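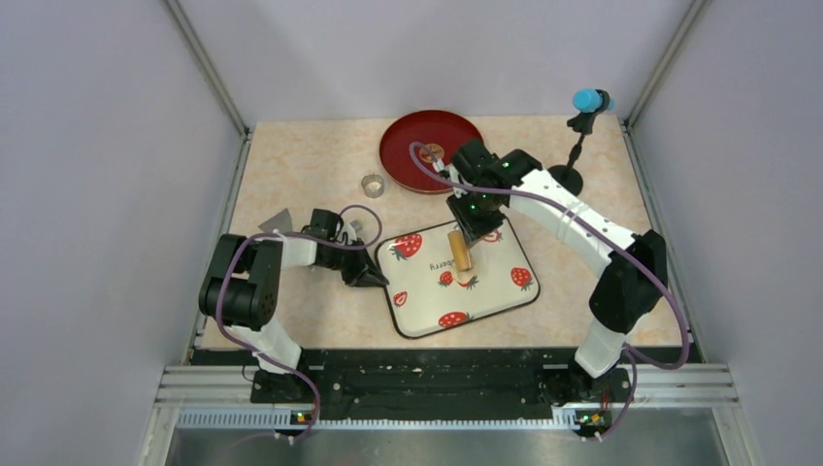
The printed tray is usually sold on its pattern, and most complaints about printed trays concern things other than the pattern. I have used, handled and replaced enough of them over the years to hold a firm view on the matter. A tray is a flat load-bearing surface with an edge. The print is a layer on top of that, and it should be specified with the same care as the rest.

The small rectangular tray is the size most households need. The large butler's tray is bought for occasions and then stored upright behind a bread bin. The small one is in use every day, under a mug and a plate, under the seed packets on the windowsill, or under whatever the children are modelling. My own measures 75 mm less across than the shelf it lives on, and that clearance is the single most useful fact about it. It goes in and comes out with one hand.

Rims first. A thin rim in a contrasting colour is worth having on a pale tray, especially on a pale table. Cream on beige is hard to read at the edges, and the edge is where cups are put down badly. A dark line fixes this at almost no cost. Manufacturers seem to treat the coloured rim as trim and drop it from the cheaper version of a range. Stutico did so with its small trays, keeping the dark edge only on the larger size, where the change of height already tells the eye where the tray ends. I think that is the wrong way round.

Rounded corners are also correct, for cleaning if nothing else. A cloth follows a curve in one pass. A square internal corner holds sugar, and the sugar holds water. 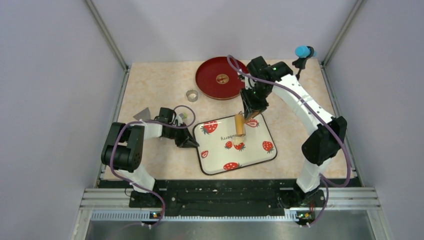

Rectangular tray with strawberry print and script lettering, round red plate behind.

Print is a more difficult question. Fruit is the default, and strawberries are probably the default fruit. They have a strong outline, they tolerate being drawn at several sizes, and they read clearly against white. A scattered layout of mixed sizes has a practical advantage over a regular repeat: a scratch or a stain in a scattered layout is less conspicuous, and an object placed anywhere on the tray does not appear to be out of line with the others. I would choose scattered over repeat for any tray in daily use.

Lettering is where I part company with the designers. A word printed on a tray gives it a top and a bottom. The fruit can be viewed from any side, and a tray in the middle of a table is seen from all of them. Once a word is added, one seat has it the right way up and the seat opposite has it upside down. The word is generally the name of the thing drawn beside it, so it supplies no information either. If a maker must have lettering, it should run close to one long edge, small, where a plate will not sit half over it. Script across the middle will spend its working life partly covered.

The counter-argument is that the word makes the tray a piece of decoration when it is propped on a shelf. I accept this. A tray bought for display can be lettered however the buyer likes. My objection applies to trays sold for use.

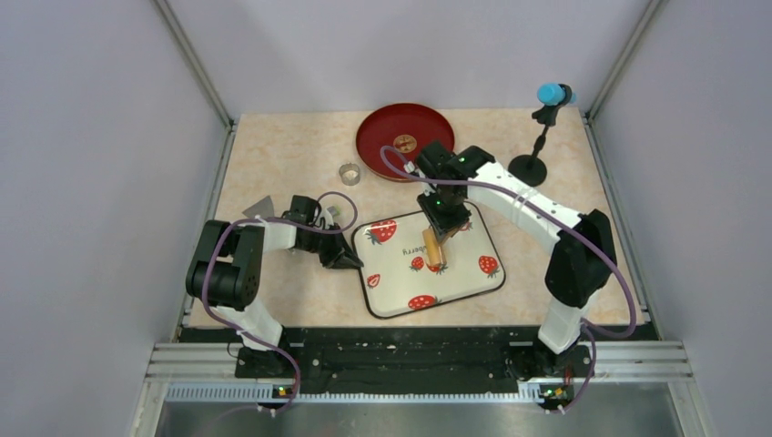
Gwen Parfitt
Tableware Editor, Urkard Review

There is then the matter of what goes beside it. People tend to assume that a patterned tray needs a matching plate, and shops encourage them. A plain round plate in one of the colours of the print does the job better. Red with strawberries is the obvious pairing and there is no reason to avoid it. A small emblem in the centre of the plate does no harm at that scale. A second all-over pattern on the same table would.

Shape matters here as well. A round plate and a rectangular tray leave awkward gaps when stored together, and for that reason I keep flat things with flat things and stack by outline. The tray goes at the bottom. Felt between the layers is sold by several firms, including Tahiri, and a folded tea towel is equally good.

On capacity, I would set 2 kg as the working load for a small tray carried in both hands, regardless of what the label claims. The limit is set by the wrists. Blocks, toys and odds and ends are a better test than crockery, as they are put down off-centre and moved about. If the tray rocks under a single small object near one corner, the base is not flat and should go back to the shop.

Readers wrote in after my March column to ask about washing. Printed surfaces should be wiped with warm water and a soft cloth, then dried standing on the long edge. Scouring pads remove the print from the high points first, usually near the middle.

The Urkard Review's tray listing now runs to 102 entries, and the filter offers colour, price and theme. It does not offer rim, corner or direction of print. I have asked for all of these to be added and would settle for the last.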